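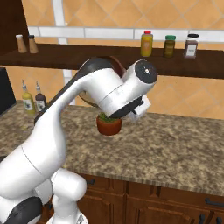

Plant lifted clear of the counter, scorer says "not held"

Ticket 562
Project: Kitchen pick and place, Arkia team (student project, Cullport)
Software: Plaltora simulator, class install
Opened: April 15, 2018
Opened by: Naima Abdel Hamid
Assigned to: Zachary Perron
Priority: Normal, raised to High by Mohcine Belhaj
Status: Closed

Problem

When the arm picks up the potted plant, the scorer does not count it as a pick. The gripper closes on the leaves, the pot comes up off the granite, and the log still prints "object: plant, state: not held". The run then times out and we get zero for it.

We ran the plant task 64 times with the same start file. 57 of those ended as "not held". The other seven were scored as good picks and we can't see what was different about them.

What we expected: if the pot is off the counter and between the fingers, it should count.

What we already tried before opening this:
- Restarted the simulator and cleared the run folder.
- Reinstalled the class package from the shared drive.
- Ran it on Hazem's laptop and on the lab desktop. Same result on both.
- Lowered the lift speed. No change.
- Raised the closing force one step. No change in the score.

Comments

Zachary Perron:
Thanks, the start file helps. Three questions. Which scorer file are you pointing at, the one that came with the class package or your own copy? Does it happen with anything else in the kitchen, or only the plant? And can you send the contact log as well as the run log? The run log only gives me the final state.

Naima Abdel Hamid:
Scorer is the one from the package, we haven't edited it. Contact log for run 12 is attached to the ticket. Hazem is checking the other objects now. We did the plant first because it is worth the most points in the class demo.

Hazem Ezzat:
Other objects are mostly fine. I moved the plant to the back of the counter and ran the pick on the small brown round one with the same settings. It scored as held on every try. I kept the approach height, the closing force and the lift speed the same so the only thing that changed was the target.
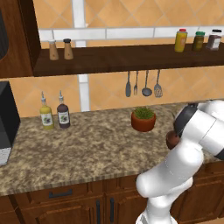
I also tried it with the plant taken out of the start file completely, in case having it on the counter was confusing the scorer. Same thing, held every time. So I don't think it is the gripper, and I don't think it is the install. It looks like something about the plant itself.

Zachary Perron:
That matches the contact log. In run 12 the fingers report contact with a part called plant_top. The scorer is looking for contact with plant_pot. The plant is built as two parts joined together, and the scorer only knows the name of one of them. If the arm grabs the leaves, as far as the scorer is concerned it isn't touching the object.

It would also explain your seven good runs. Look at the contact logs for those and see if a finger brushed the edge of the pot on the way down.

Naima Abdel Hamid:
Checked all seven. Every one has at least one line with plant_pot in it, six from the left finger and one from the right. None of the failed runs have it.

So do we fix the scorer or fix the grasp? The scorer is shared with the rest of the class and I don't want to change it for everybody without asking.

Mohcine Belhaj:
Raising this to High. Amrani group is using the same scorer and they have the same object in their task list, so they will hit it too. Please don't edit the shared copy yet. On the grasp – I would like the team to look at it anyway. Picking a potted plant up by its leaves passes in the simulator and would be a bad habit to carry into the second half of the course. The assignment sheet says to grasp at a rim where there is one.

Zachary Perron:
Agreed on both. Plan is a patched scorer in a separate folder for testing, and the team changes the grasp point. Hazem, before you touch the plant, can you try a rim grasp on something with a wider opening? I want to see that the fingers line up with one on each side of the rim before we ask for it on a small pot.

Hazem Ezzat:
Done with the larger item. The first attempt came down too far inside and both fingers ended up on the same side. I had left the offset measured from the center of the object. Changed it to measure from the rim and it came down over the edge properly. The view from the gripper is below, plant still standing on the counter. 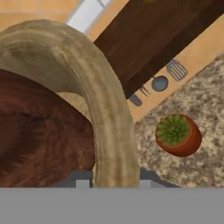 Steps to apply the fix

1. Copy the scorer folder to your own project folder and rename it. Leave the shared copy alone.

2. Open the object list in the copy. Find the entry for the plant and add plant_top next to plant_pot, on the same line, separated by a comma. A new line makes the scorer treat it as a second object, and then it wants both of them held. I lost some time to that.

3. In the task file, change grasp_from from "center" to "rim".

4. Set the approach angle so the fingers straddle the rim. Check it in the gripper view before closing.

5. Run the plant task from the original start file and save the contact log along with the run log.

Test results

Idalina Leitão ran the patched scorer and the new grasp point overnight on the lab desktop. 199 runs, all scored, no false "not held". Four runs were real misses where the fingers closed beside the pot, and the scorer marked those correctly.

She also replayed the saved runs from the first batch through the patched scorer. All 57 changed to "held".

Naima Abdel Hamid:
Confirmed on our side. Can we get the first batch regraded, or do we need to submit again?

Mohcine Belhaj:
Submit again with the rim grasp. The old runs won't count against you. I'll move the patched scorer into the class package before the next lab and let the Amrani group know.

Zachary Perron:
Closing this one. The four misses look like an approach angle problem, so if they bother you, please open a new ticket and attach the contact logs – don't reopen this one.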